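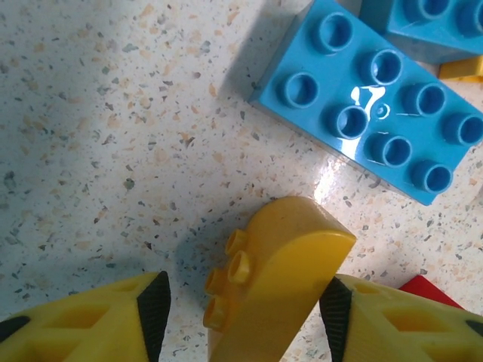 Prerkwood Match Ball, size 5, reviewed after a season

Our rugby club bought four of these in May to replace a bag of tired trainers that had lost most of their grip. They have been used for two sessions a week and seven league games, on grass and on the artificial pitch at the school.

Grip is the main reason to buy it. The pimples are small and close together, and handling stayed good in steady rain. On a muddy pitch the ball needs a wipe at every stoppage, the same as any other. Our hooker, who complains about most equipment, has stopped bringing his own towel. 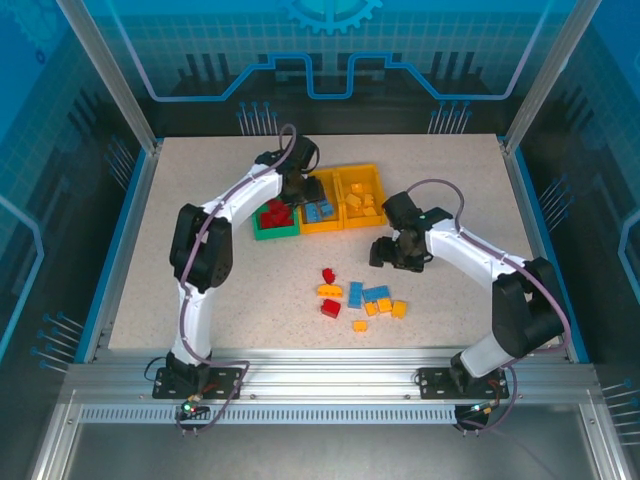
The shape has held up well. After 200 or so place kicks in practice the first one is still true end to end, and it sits properly on a low tee. The feel off the boot is a little harder than the Edeck we used before. Two of our kickers liked that right away and one took a month to get his length back.

Air retention is average. I top ours up every second week. The valve is stiff when new, so use glycerin on the needle or you will bend it.
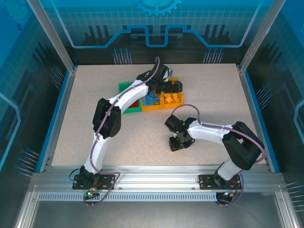

Arms over bins.

The printing is the weak point. The lettering began to flake by the fifth game, and the panel with our club name on it is now hard to read. I wouldn't pay for custom printing again.

It costs more than the Graveck trainer, and for under-12s I would still buy the Graveck. For adult matches the Prerkwood is worth the extra money.

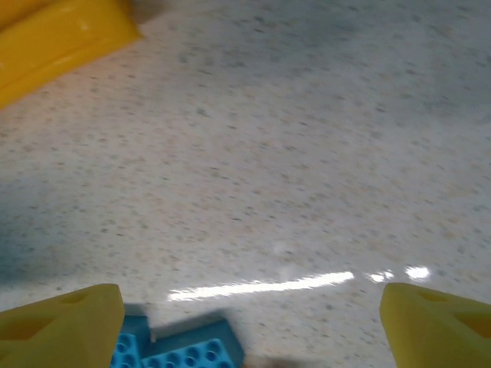

Leonidas Vasilakis writes that his club had the same trouble with the lettering and got two replacements from the shop, but had to send the old balls back first. He adds that the size 4 is noticeably softer than the size 5 and loses air faster.

I haven't tried the size 4. We play our next match with the same balls, and I'll add a note here if any of the seams open up.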